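Visite du centre d'essais de Kuvstead : châssis, amortissement et banc quatre vérins

Compte rendu de la visite du 11/4/23

Le site de Kuvstead regroupe trois activités de la société Kershaw : la caractérisation des amortisseurs, la mise au point des trains roulants et les essais d'endurance de structure. Le groupe a été reçu par Keith Wainwright, responsable des moyens d'essais, puis confié à Anil Naidu pour la partie mesure. La visite a duré une matinée et une partie de l'après-midi, pause comprise. Les photographies étaient interdites dans la halle du banc vertical et dans l'atelier des prototypes.

Le bâtiment principal est une ancienne fonderie dont la dalle a été reprise pour isoler les bancs du reste de la structure. Chaque banc repose sur un massif indépendant, suspendu sur ressorts pneumatiques. On entend peu de choses depuis la passerelle, même lorsque deux installations tournent en même temps. Le seul bruit gênant vient du groupe hydraulique, logé dans un local mitoyen dont la porte ferme mal.

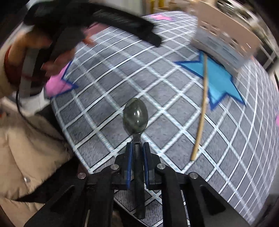 Section technique – Groupe Châssis et Liaisons au sol

La première station est le banc amortisseurs. Il s'agit d'une machine à vérin électromagnétique, utilisée pour tracer les courbes effort-vitesse en détente et en compression. L'amortisseur est monté verticalement, bridé à ses deux extrémités, puis soumis à une mise en température par cycles lents avant toute mesure. Kershaw travaille ici sur des éléments à bitube et sur une version monotube à réservoir séparé, l'Estberg, destinée aux berlines à propulsion préparées pour la piste.

Alfie Dunmore, technicien du banc, a montré l'effet d'un changement d'empilage de clapets sur la courbe de détente à basse vitesse. Deux rondelles d'appui de diamètre différent suffisent à déplacer nettement le coude de la courbe. Le démontage, le remplacement et la purge ont pris 14 minutes, montre en main. La seconde mesure a été superposée à la première sur l'écran. L'écart en compression restait dans l'épaisseur du trait, ce qui était le but de la démonstration.

Une question a porté sur la dispersion entre pièces de série. La réponse a été directe : les amortisseurs sont appairés par essieu après mesure, et ceux qui sortent de la tolérance sont rouverts. Le taux de reprise n'a pas été communiqué.

Le banc quatre vérins se trouve dans la halle nord. Le véhicule présent ce jour-là était un coupé de développement, roues posées sur les plateaux, carrosserie libre, lesté aux places avant. L'installation reproduit un profil de route enregistré ou un balayage en fréquence. Nous avons assisté à un balayage à amplitude décroissante. Le mode de caisse apparaît tôt, puis le mode de roue, plus haut et plus bref. Entre les deux, la voiture paraît presque immobile alors que les pneumatiques travaillent visiblement.

Anil Naidu a insisté sur la variation de charge au contact, grandeur que son équipe place avant le confort dans la hiérarchie des réglages. Un pneumatique dont la charge fluctue perd de l'adhérence moyenne, et aucun gain de puissance ne compense cette perte en sortie de virage. Le coupé recevait à l'origine 438 ch ; la dernière campagne a été menée sans toucher au moteur. Ont été modifiés les ressorts arrière, la barre antiroulis avant et les butées. Les résultats chronométriques sur circuit seront présentés en mai par Shirley Penrose.

Quelques points relevés au banc :

– les accéléromètres de fusée sont collés et non vissés, avec un contrôle du collage avant chaque série ;
– la pression des pneumatiques est reprise à chaud entre deux balayages ;
– le réservoir de carburant est rempli à moitié, valeur retenue par convention interne ;
– les fichiers bruts sont conservés, y compris ceux des essais interrompus.

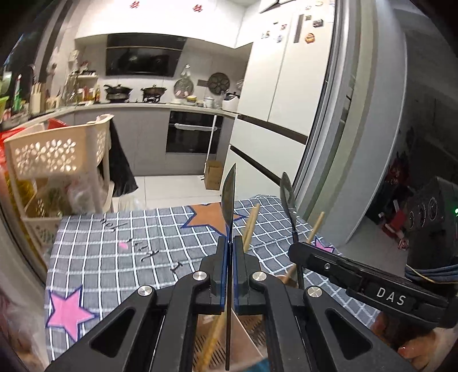
Kuvstead, pendant la visite.

L'après-midi a été consacré à la piste attenante. Le tracé comprend une ligne droite, une aire de dynamique circulaire et une section dégradée dite Nendau, faite de plaques de béton posées avec un décalage de joint volontaire. La section Nendau sert à vérifier les réglages trouvés au banc. Selon Barry Fairclough, pilote d'essai, la corrélation est bonne sur les grandes amplitudes et moins bonne sur les petites, où les frottements des joints et des articulations prennent une part plus importante.

Deux passages ont été effectués avec passager, à vitesse constante. Le premier réglage laissait le train arrière rebondir après le troisième joint. Avec le second, plus freiné en détente, le mouvement s'arrêtait en une oscillation, au prix d'une percussion plus sèche. Barry Fairclough préfère un réglage intermédiaire qui n'était pas disponible ce jour-là.

L'aire circulaire était humide et l'essai prévu en appui stabilisé a été annulé. Il a été remplacé par une présentation de la pesée par roue, faite sur quatre plateaux mis à niveau au laser. L'écart diagonal initial a été corrigé par les coupelles de ressort réglables. L'opération paraît simple, mais elle suppose de débrancher les barres antiroulis et de faire rouler le véhicule entre deux lectures – deux étapes souvent omises dans les ateliers.

Le site reçoit plus de 200 véhicules par an, la majorité pour des campagnes courtes. La location du banc vertical à des tiers est possible, sous réserve de fournir les masses, les raideurs et un jeu de jantes dédié. Les demandes passent par Keith Wainwright.

Les courbes du banc amortisseurs seront transmises aux participants au format texte, sans les références des clapets. Les questions sur la section Nendau peuvent être adressées au groupe jusqu'à la fin du mois de mai.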